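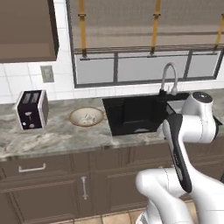 Fig. 1 – Arm at the counter in the simulated kitchen, sink side.

Checking reach and clearance before you bolt down the arm

Last changed Thu 7 July

This page covers the Vomelton kitchen arm build from the point where the arm itself is assembled and the floor plate is cut but not yet drilled. The check is done in Stimeo with the Siriwan kitchen model. If you are building at the Prullell workshop, both are already on the bench computer and you can start at step 2.

You need:
Stimeo, current version
The Siriwan kitchen model
The arm description file you exported after assembly
A tape measure and a notebook

1. Measure the room
Take the length of the counter along the front edge, the height to the top surface, and the depth from the front edge to the wall. Measure the depth at both ends. My counter is 2670 mm long and the two depths differed, so I used the smaller one. Note where the sink starts and stops, and how far the tap comes forward over it.

2. Load and scale the kitchen
Open the kitchen model and enter the counter length and height in the room panel. Do not drag the counter by its corner handles. Dragging stretches the sink along with the worktop and the collision shapes no longer match what is drawn. Surface finishes can be left alone, as they play no part in the check.

3. Place the base
Import the arm and set the base on the floor in front of the cabinets. Enter the distance from the cabinet fronts to the edge of the floor plate as a number. I started at 40 cm and finished at 42 cm. The doors have to open past the base, so swing each one in the model before going on.

4. Set the joint limits
The exported file carries the motor limits, not the limits of the printed covers. Change the elbow by hand, using the values you wrote down in May if you followed the earlier assembly page. If you skipped that part, turn the elbow slowly with the power off until the covers touch, and take 2 degrees off each end.

5. Move to the hover position
Switch the view so that you can see the front edge of the counter. Bring the gripper to a point above the front lip, close to the left rim of the sink, with the fingers pointing down. Leave the gripper empty.
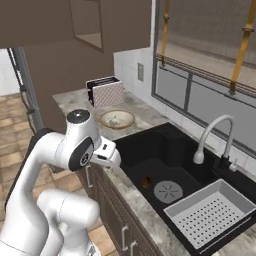 Fig. 2 – Hover position for step 5, gripper above the front lip.

Turn on the clearance overlay and read the smallest value. It will usually be at the fingers or at the elbow. If it is at the lower link, the base is too close and you should go back to step 3.

6. Sweep along the counter
Run a slow sweep from the hover position towards the toaster and back, then a second one over the sink. Watch the tap. The planner treats its spout as a solid block unless you tick 'fine shapes', and will refuse paths that are in fact clear – tick it before you decide that the base is in the wrong place.

7. Transfer the position
Write down the base distance and the angle of the plate to the cabinets. Mark both on the floor with tape, stand the unpowered arm on the marks and repeat step 5 by hand. Drill only when the hand check and the model agree.

Wiring for the floor plate is on the next page.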